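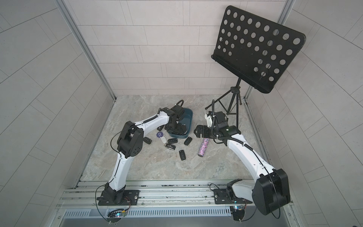
Step 1: Get a tray

Every household has a patch of bench where keys go to be lost. The cure is a shallow tray, and the whole job takes 18 minutes, most of which you will spend arguing with a dead pen.

Go for rectangular and shallow. A dark teal-blue plastic one does nicely, and rounded corners are easier to wipe out. Ours came from a discount shop in Stumcombe. Preltora makes a handsome leather version if you feel your bus tickets deserve it.

Step 2: Tip everything out

Spread the lot on a hard floor or the kitchen table. Carpet eats small screws. Scatter things far enough apart that you can see what you own, then leave them there while you put the kettle on.

Step 3: Keys first

The car key fob is the reason for the exercise, so it gets the front edge of the tray, where a half-asleep hand will find it. House keys go behind. Keys that fit no known lock go in an envelope marked "keys", to be thrown out by your descendants.

Step 4: Be rude to the rest

Anything you haven't touched since January leaves. Test pens on the back of a bill. Coins go in a jar, batteries go to the recycling drop-off, and rubber bands go wherever rubber bands go in your house.

Step 5: Park the tray

Put it within reach of the door you use, at elbow height, away from the sink. Check it again in 2 weeks. There will be a takeaway menu in it. Remove the menu and carry on.

Posted July 2021 in Small Tidying Jobs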